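Henryk Grabowska has been thinking about sponges for most of his working life, and he is quite cheerful about it. "People laugh, and then they ask me which one they should be using on their hob," he says, pouring the tea before I have sat down properly. "Everybody has an opinion about what's next to their sink."

He started out at Thakur, a small firm selling cleaning things to cafés and school kitchens, where he was given the stockroom to look after and a catalogue with 626 lines in it. He tells me he read the whole thing on the bus, twice, and came back with a list of what he'd throw out. They let him throw out most of it, which still seems to surprise him.

These days he looks after household goods at Pener, a job he has had for 18 years, and a good part of any week goes on handling things at a table. He likes a pale surface, plenty of light and as little else about as he can manage. "You put a thing down on white and you see it properly," he says. "On my kitchen worktop at home you'd lose a whole roast chicken."

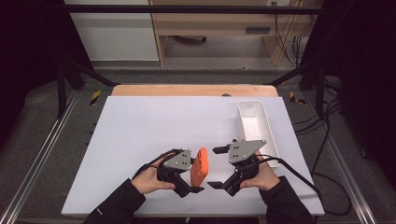
An orange block on its edge on the white board, with the long white bin behind.

I ask what he looks for, and he is off, happily, for quite some time. Shape comes first. He likes rounded corners, as square ones catch on the rims of mugs and start to crumble there. Then he wants to know whether a sponge will stand up by itself, something he feels very strongly about (he gets up to show me with the one from the office sink). "Lay it flat and the underneath never dries. Stand it up and it gets air on both sides. My mother did that with everything, sponges, chopping boards, the lid of the bread bin!"

Trays are his other great subject. He prefers a long, plain one with no lid, wide enough to get a cloth into the corners, and he has two at home under the sink, one for clean things and one for things on their way out. Narkura, the shop his sister runs, sells a divided sort that he refuses to buy from her. They have been arguing over it since October.

Does he ever get tired of it all? He thinks about this for longer than I expected. "The paperwork, yes. The things themselves, no. I had a lovely dishcloth through my hands this morning."

Then he goes to rinse the cups, and stands the sponge back up behind the tap.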